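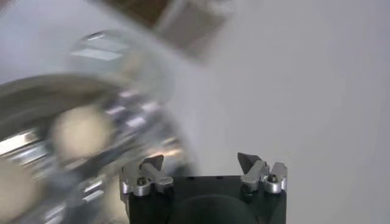
Anneli Ikonen reckons the lid goes on the table too soon and that we should let it drip over the pot first, a slow count of five, tilted away from the person. She has steamed buns at home for years and says the water under the rim is what spoils the tops. I've put that into the method below and will see how it does.

Notes for June, steamer table, carried on from the last page.

Water: 441 ml in the base, measured with the jug and not by the line on the inside, which is hard to read from above. That lasts a batch with some left over. Last time Orhun filled to the line and it spat through the holes of the tray when it got going.

Buns: the pleated ones and the plain round ones both come from Räsänen, frozen. They go in from frozen, pleats up. The pleated ones need longer because of the filling. Orhun's timings:

- round, plain: 8 minutes after the steam shows
- pleated: give them a bit more, then press one with a spoon. If the dent stays, put the lid back
- heat off, lid on, 90 seconds before opening. If it's opened straight away the skins wrinkle

I tried cutting that wait short and got two wrinkled ones out of the batch. They tasted fine.

Sticking. Still the main nuisance. Bare metal tray is the worst for it, and a bun left sitting while the tray cools will leave its bottom behind. Paper squares work but they block the holes if cut too big. Oil wiped on with a bit of kitchen roll is nearly as good and quicker. Skovov sent us a silicone mat to try — not opened yet, it's in the Ziltel crate under the bench.

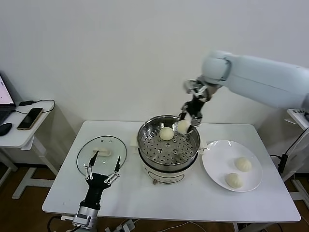
*Steamer in the middle, glass lid flat on the left, plate on the right.*

Layout to keep for now. Plate close in on the right so a bun has the shortest trip over the table. Lid on the left with the handle up. It does take up a lot of room there, and Anneli would like a rack so it can stand on its edge. I'm not sure about a rack, they tip. A folded tea towel under the lid would catch the water and costs nothing.

Leave a gap between buns on the plate. They stick to each other as readily as to the tray, and the pleated ones tear first.

Cleaning: tray out, soak, brush through the holes from underneath. Empty the base once it has cooled, wipe, leave open overnight. Descale when the bottom goes chalky. Orhun did it with citric acid before this batch.

To do
- order more round buns, 34 left in the freezer
- try the Skovov mat against oil, same batch
- tea towel under lid
- ask Orhun if the jug can live on this bench, it keeps going back to the kitchen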